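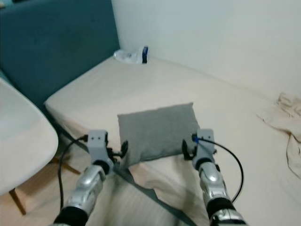
Re: [jenthorpe-hosts] linen order, December changeovers

Neema, quick one before I get on the road -- yes to the Callau fitted sheets, no to the flat ones. The flats came back from the laundry two inches shorter than they went out. I measured one against a new one on the kitchen floor. Fitted ones held up fine.

On Mon pricing, see below, my answers under yours.

Neema Swai wrote:
> Stelmakh will do 204 sets if we order together, otherwise the
> minimum is per household and it gets silly. Who is in? Also does
> anyone still want white? Dalibor says white, everybody else seems
> to want cream.

In for 4 sets, cream. Tell Dalibor white is fine if he likes bleaching, I don't. Makeup never comes out of either one but at least the cream doesnt go gray.

> Deep pockets or standard?

Deep. Please. The standard ones pop off the corners as soon as a guest rolls over and then I get the message at 11 pm.

> Deposit is $800 for the whole group, balance on delivery.

OK with me. Can Qiuyue put it on the shared card again and we all pay her back? Last time I sent a check and it sat in her mailbox for two weeks, sorry Qiuyue.

One more thing -- pillow protectors. Zippered, not the envelope kind. Bosen had them on sale, don't know if they still do. Will look tonight if I get a signal.

Also somebody has my steamer. Gray hose, tape on the handle. Need it back before teh holidays.

Alistair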